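Chapter 12
Work at the Bench: Sorting, Assembly and Flow

Most of the goods in a stationery shop pass through someone's hands before they are boxed. This chapter looks at small assembly jobs done at a single table. The main case is a pen bench set up by Garba Danladi for Igwe, a supplier of school stationery. A full order is 432 pens, packed 12 to a box.
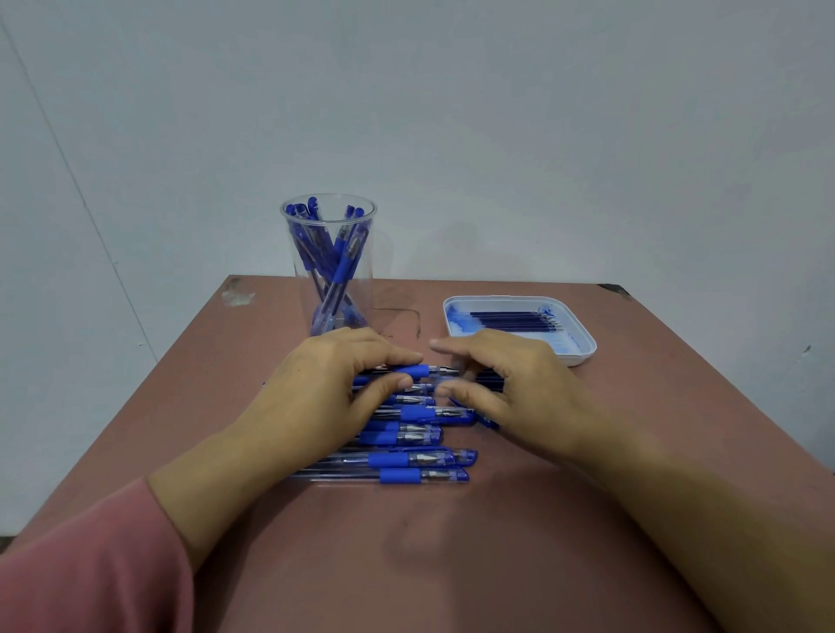
12.1 LAYING OUT THE BENCH

A bench job needs a place for each kind of part. At Igwe, refills go in a shallow tray and pens stand in a cup at the back of the table. Work in progress stays in the middle, within easy reach of both hands. Ink marks the tray sooner or later – a plastic one can be wiped out or replaced cheaply.

Danladi first kept the tray on a side shelf. Workers had to turn for every refill, and he moved it to the table in August.
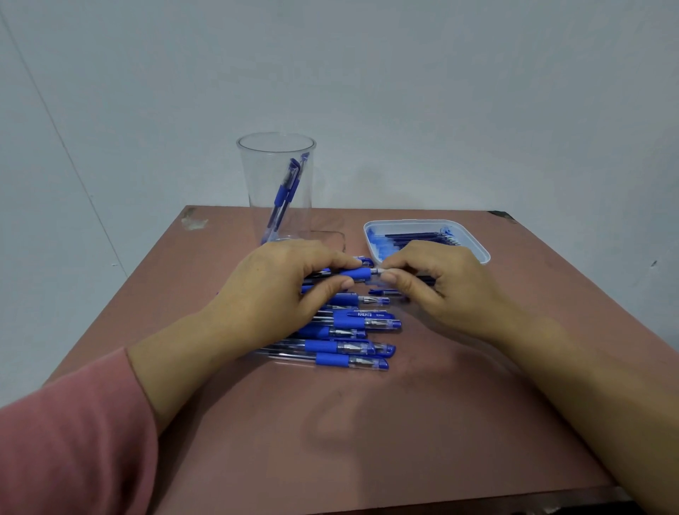 The next choice is batch size. In a large batch, a worker repeats one step many times before starting the next. In a small batch, each pen is completed sooner and a faulty part shows up early. Halima Ogunleye, who ran the bench after Danladi, tried batches of 27 and later settled on 12, the same number as a box.

Checking is a step of its own. The worker holds the pen level, looks at the tip and the refill, and sets aside any pen with a loose part.

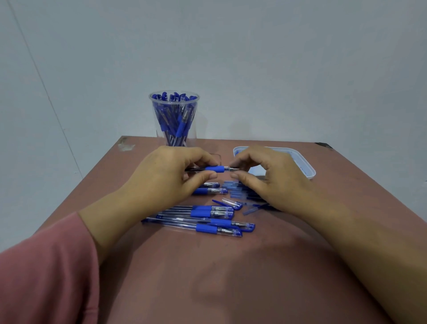 Figure 12.3 A pen held in both hands over the bench.

Before reading on, list the steps in a bench job you know – packing lunches, for instance – and note where the parts are kept.

© Casach Learning. All rights reserved. | Contact us | Back to top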